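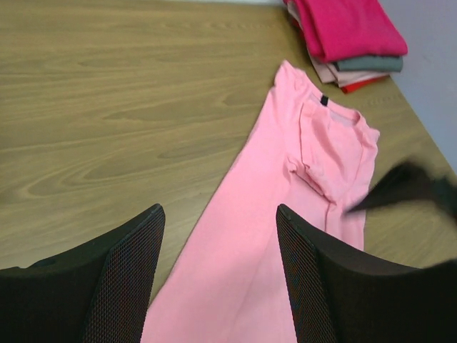
Does the Prollow laundry kit work with arms you already own?
Any arm on the Dretura mount list. You get two gripper hands, the pads and the folding software. No arms in the box.

plelen_fan
ok so has anyone bought this. 2825 for the kit seems steep when the base Plelen set is 2000

rindrunner
Got mine in September. T-shirts fine. Hoodies no. Setup docs are a mess, skip to page 134 and start there – trust me

dustbin88
Paid the 2825. Regret it a little. It's slow, and the pads are the only part I'd buy agian

rindrunner
slow compared to what, you? it runs while I'm at work, don't care
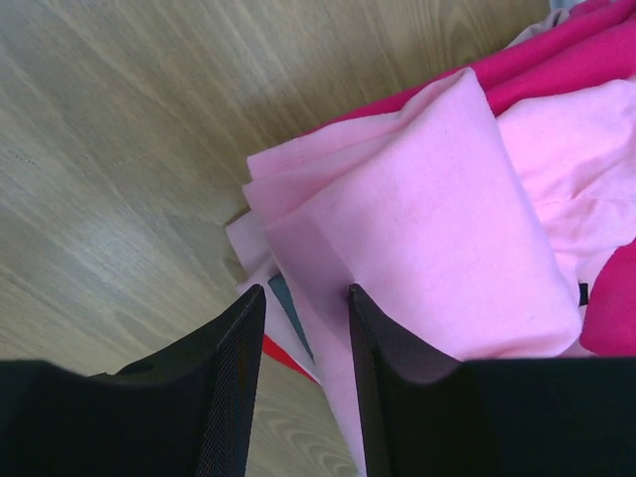
Mesh pads on the gripper fingers, pink layers between them.

plelen_fan
do the pads come seperate? that's all I want tbh

dustbin88
Yeah, Rind sells them, pack of 2. Check the mount first, older Plelen hands need the adapter.

halfsleeve
Disagree on the pads btw. Mine picked up lint in a week and grip got worse. Plain rubber did better on cotton for me

rindrunner
did you clean them? damp cloth, that's it

halfsleeve
cleaned them twice. still slipping on thin stuff. Support told me to lower the speed – great, even slower

plelen_fan
hm. so pads maybe, kit no. Going to wait for a sale

rindrunner
your call. I'd still get the kit, the software is most of the price. Pads alone won't fold anything for you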